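Hesska 216. Adhesivo en dispersión para papel pintado

Inicio > Revestimientos > Adhesivos y preparación > Hesska 216

Referencia: 216
Fabricante: Hesska
Presentación: cubo con tapa de cierre a presión
Color en húmedo: blanco
Color tras el secado: transparente
Estado: disponible en almacén

Descripción

Hesska 216 es un adhesivo listo al uso, en dispersión acuosa y sin disolventes añadidos, para la colocación de papeles pintados en paredes interiores y paneles desmontables. Se suministra con la consistencia de aplicación y no necesita dilución sobre soportes de absorción normal. Admite papeles con base de celulosa, papeles con soporte no tejido y vinílicos ligeros sobre papel. No está formulado para revestimientos textiles pesados, corcho ni fibra de vidrio; para estos materiales consúltese la gama Wammont.

El producto forma una película flexible que conserva capacidad de rehumectación durante el tiempo abierto, de modo que las tiras pueden desplazarse sobre el soporte hasta casar el dibujo. Una vez seco, el papel con soporte no tejido se retira en tiras enteras. El papel de celulosa requiere humectación previa con agua templada y espátula ancha.

Soportes admitidos

Yeso, placa de yeso laminado imprimada, enlucido de cemento fino, tablero de fibras, tablero contrachapado y pintura plástica mate bien adherida. El soporte debe estar seco, firme, limpio y sin polvo. Las pinturas satinadas o esmaltadas se lijan hasta matizar el brillo y se limpian después con un paño húmedo. Los restos de cola antigua se eliminan por completo, ya que reducen la adherencia y pueden manchar los papeles de fondo claro.

En tableros derivados de la madera se aplica una mano de imprimación selladora por ambas caras. El papel tensa al secar y un tablero delgado sellado solo por la cara vista puede combarse. Los cantos se sellan también, en particular si el papel va a doblarse sobre ellos.

Preparación y aplicación

Remover el contenido del cubo antes de usarlo, sin batir, para no incorporar aire. En papeles con soporte no tejido, extender el adhesivo sobre la pared o el panel con rodillo de pelo corto, en una anchura algo mayor que la de la tira. En papeles de celulosa, encolar el reverso, plegar la tira sobre sí misma y respetar el tiempo de remojo que indique el fabricante del papel. El tiempo de remojo debe ser el mismo para todas las tiras: si varía, la dilatación también lo hace y el dibujo deja de casar en las juntas.

La primera tira se aplica a plomo. Las siguientes se colocan a tope, sin solape, y se alisan del centro hacia los lados con cepillo o espátula de plástico. El adhesivo que rebose por las juntas se retira de inmediato con esponja húmeda bien escurrida y sin frotar. El rodillo de juntas no se recomienda en papeles gofrados.

Con diseños de rayas verticales cualquier desviación del plomo se aprecia en el encuentro con perfiles, marcos y rincones. Conviene repartir el ancho antes de encolar y llevar los cortes a las zonas menos visibles. En los dibujos con motivo repetido hay que consultar en la etiqueta del rollo la altura del rapport y el tipo de case, recto o desplazado, y añadir ese margen a la longitud de cada tira.
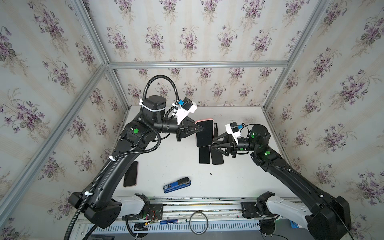
Papel de rayas beige tenues y ramos de violetas, aplicado en tres paneles con perfiles de aluminio.

Encuentros con perfilería metálica

El papel no debe quedar adherido sobre el metal desnudo. En paneles montados entre perfiles, el corte se realiza con cuchilla nueva y regla metálica, una vez alisada la tira y con el adhesivo todavía húmedo. Cuando el perfil sea desmontable es preferible retirarlo, empapelar el panel hasta el canto y volver a montarlo después del secado completo. Si no puede retirarse, se protege con cinta de baja adherencia y se limpia cualquier resto de cola antes de que forme película.

Rincones interiores

La tira no se dobla entera en el rincón. Se corta de forma que sobrepase el ángulo unos milímetros y la siguiente arranca de nuevo a plomo, cubriendo ese margen. La pequeña pérdida de dibujo que se produce es inevitable y en motivos florales de tamaño medio resulta poco perceptible. Para solapes de vinilo sobre vinilo se utilizará el adhesivo de juntas Hesska, que se vende por separado.

Datos técnicos

Base: copolímero vinílico y derivado de almidón
Aspecto: pasta fluida homogénea
Temperatura de ensayo: 23 °C
Contenido neto por cubo: 2 kg
Aplicación: rodillo, brocha o máquina encoladora
Limpieza de herramientas: agua, antes del secado
Resistencia a la helada: no; conservar en local protegido
Uso: interior

Los tiempos de secado dependen de la temperatura, la humedad ambiente y la absorción del soporte. Durante la aplicación y el secado se evitarán las corrientes de aire, el sol directo y la calefacción forzada. Un secado demasiado rápido abre las juntas.

Compatibilidad

Los papeles de las series Astetti y Matsuda se colocan con Hesska 216 sin imprimación adicional cuando el soporte es blanco y uniforme. En fondos claros sobre soportes de color desigual se requiere una imprimación pigmentada, pues el adhesivo seco no cubre y el tono de la pared puede transparentarse. En las tintas metalizadas se hará una prueba previa en un recorte.

Almacenamiento

El envase sin abrir se conserva en lugar fresco, en posición vertical y sin apilar sobre la tapa de cubos ya abiertos. Tras el primer uso, limpiar el borde, cubrir la superficie del adhesivo con una lámina de plástico y cerrar bien. No devolver al cubo material sobrante de la cubeta. Desechar el producto si presenta moho, olor ácido o separación que no desaparezca al remover.

Incidencias frecuentes

Burbujas que persisten tras el secado: falta de adhesivo, remojo insuficiente o polvo en el soporte. Se pinchan, se inyecta adhesivo con jeringa y se alisa.
Juntas abiertas: secado forzado, tiras estiradas durante la colocación o tiempos de remojo distintos.
Brillos en la superficie: adhesivo no retirado a tiempo. Humedecer con esponja y secar con paño de algodón, sin presión.

Pedidos

Venta por unidades o por palé. Los pedidos de obra de hasta 2000 kg se sirven de un mismo lote si se indica en el momento de la compra. Ficha de seguridad disponible a petición del cliente.

Productos relacionados: imprimación selladora Hesska, adhesivo de juntas Hesska, adhesivo Wammont para revestimientos pesados, cubeta y rodillo de pelo corto.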